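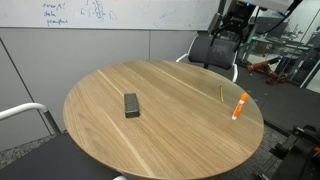 14 juin 2019

Levée à six heures pour traduire la notice du déshumidificateur Wastari, modèle de base, celui qui n'a qu'un bouton. 88 pages pour un bouton. J'en suis à la 31 et je sais désormais qu'il ne faut pas le poser sur un cheval. Après vérification dans l'original, c'était un chevalet. Relu tout le chapitre avec méfiance.

Jolanta Krawczyk m'a appelée vers dix heures pour savoir si « veuillez » était obligatoire au début de chaque phrase. Le client trouve que ça fait froid. Il voudrait quelque chose de chaleureux, de proche, pour dire aux gens de ne pas mettre les doigts dans la grille. J'ai proposé « Attention à vos petits doigts ». Silence au bout du fil. Elle l'a noté, je l'ai entendue taper. Je le regrette déjà, parce qu'elle est capable de l'envoyer.

Toujours pas payée pour le catalogue Velletti de mai. 900 euros, ce n'est pas une fortune, mais c'est le loyer et un morceau du dentiste. La comptabilité me répond que ma facture est « en cours de cheminement ». Je la vois bien, ma facture, avec son petit sac à dos, s'arrêtant pour pique-niquer.

Déjeuné d'un reste de lentilles, debout. Puis une heure entière sur le mot « cuvette ». Bac, réservoir, récipient, collecteur : la notice anglaise emploie les quatre pour le même objet, la polonaise en ajoute un cinquième, et l'allemande, qui devrait faire autorité, parle d'un tiroir. J'ai choisi « bac ». À seize heures j'ai trouvé, page 54, un vrai tiroir. Tout repris. 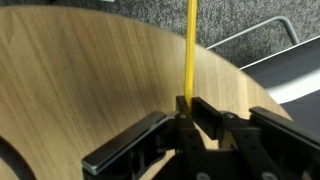
Esi Dogbe est passée en fin de journée me rendre le dictionnaire technique, qu'elle avait depuis si longtemps que j'en avais racheté un. J'en ai donc deux, et ni l'un ni l'autre ne connaît le mot « hygrostat ». Elle quitte Tukard à la rentrée. Ils lui font traduire 175 étiquettes de confiture par semaine, et elle dit qu'elle rêve en « teneur totale en sucres ». Je lui ai proposé un échange contre mon déshumidificateur. Elle a lu deux pages, a reposé la feuille très doucement et m'a dit que la confiture avait ses bons côtés.

Nous avons fini la bouteille de blanc en cherchant un féminin à « réparateur agréé ». « Réparatrice agréée » existe, évidemment, mais à la deuxième moitié de la bouteille cela nous semblait une crème de nuit.

Reste à faire demain : pages 55 à 70, relancer Velletti (ton ferme, sans « veuillez »), acheter du café. Et rappeler Jolanta avant qu'elle n'envoie les petits doigts.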